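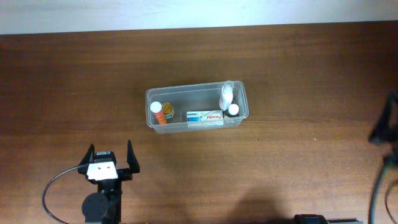 Review: Ketesia 2 package for phylogenetic comparative methods
Prepared for the Eskola Biodiversity Computing Group
Reviewer: Eirini Chatzigeorgiou
July 29, 2026

Ketesia is a software package for fitting models of trait evolution to phylogenetic trees. It is maintained by Onni Vuorinen and Pao-chu Chou. The group was asked to assess whether version 2 is suitable for honours students and for staff who now rely on our in-house scripts.

Installation was completed on six computers, five of them without difficulty. The remaining machine required a newer compiler, a requirement mentioned only in the release notes.

The package reads trees in Newick and Nexus formats and matches tip labels to the rows of a data table. Where labels do not agree, it stops and lists the unmatched species. Our own scripts drop those species silently, and this behaviour alone would have prevented several errors in past student projects.

Model fitting was tested on a tree of 2,000 tips with a single continuous trait. Brownian motion and Ornstein–Uhlenbeck models were fitted in 30 seconds on a standard office computer. The optimiser begins from several random starting points by default and reports when these disagree – a sensible choice, given how flat the likelihood surface can be for Ornstein–Uhlenbeck models.

The plotting functions are less satisfactory. Colours cannot be changed without editing a configuration file, and tip labels overlap on larger trees. Erick Kimaro, who tested this part of the package, exported his trees and drew the figures elsewhere.

Documentation is thorough for continuous traits and thin for discrete ones. The chapter on hidden-rate models has one worked analysis and does not explain how the root prior is set. Users should check this setting before comparing results with those of other programs.

Ketesia 2 is recommended for teaching and for routine analysis of continuous traits. Staff working mainly with discrete characters may prefer to wait for the revised manual, planned for December. Requests for installation on shared machines should be sent to Vilho Lappalainen.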